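Accueil > Services aux entreprises > Vêtements professionnels > Interventions et supports

Ce site utilise des cookies de mesure d'audience. En poursuivant votre navigation, vous en acceptez l'utilisation.

Notes de l'intervenant - Renouveler une dotation vestimentaire
Wálter Llanos, société Narier
17 octobre 2018

Ouverture
Remercier l'assistance et M. Gøran Sjöberg, qui assure la modération. Rappeler que les questions seront prises en fin d'exposé. Durée prévue : 30 minutes.

Point 1 - Le périmètre
Présenter le cas Kundska : près de 1 000 pièces à remplacer, réparties entre l'atelier, la livraison et l'accueil. Le cahier des charges précédent ne distinguait pas ces trois emplois. Les vestes d'accueil étaient commandées dans le même tissu que celles de l'atelier, d'où des retours nombreux sur le confort.
Insister sur la définition des postes avant toute demande de prix. Ne pas entrer dans le détail des normes, traité par l'intervenant suivant.

Point 2 - Les essayages
Deux séances par site, avec une gamme complète de tailles. Les mensurations déclarées sur formulaire ont été abandonnées en mars. Préciser que les coupes femme de la gamme Rozīte taillent plus étroit aux épaules et qu'il convient de le signaler dès la première séance.
Marquer une pause. Faire circuler le polo et le gilet.

Point 3 - Le marquage
Comparer la broderie et le transfert. La broderie est retenue pour les polos et les vestes ; le transfert reste préférable sur les softshells, dont la membrane supporte mal l'aiguille. Les prénoms sont cousus sur une bande amovible, afin que le vêtement puisse être réattribué.
Rappeler la règle convenue avec l'atelier Wondent : aucun lancement sans échantillon signé - y compris pour un simple réassort. Citer l'écart de teinte constaté sur le bleu du logo, corrigé par un changement de fil.

Point 4 - L'entretien et la fin de vie
Étiquette d'identification au col, lavage industriel, réparation des fermetures. Les pièces réformées sont démarquées avant tout don. Indiquer que le barème de remplacement est disponible sur demande auprès du service commercial.

Questions
Prévoir une réponse sur les délais de réassort et sur les tailles hors gamme.

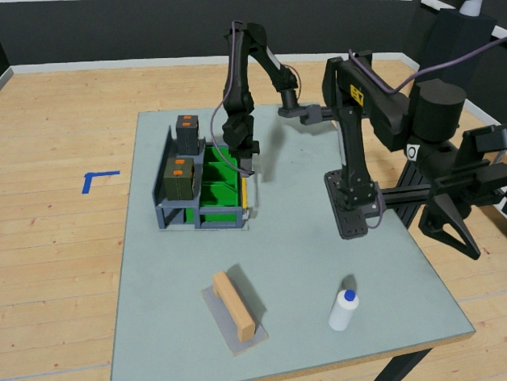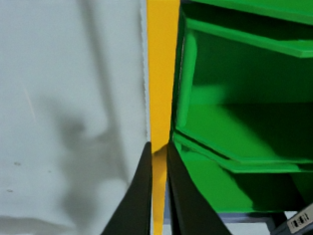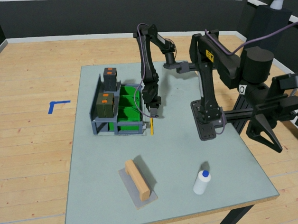

Vues en images de synthèse.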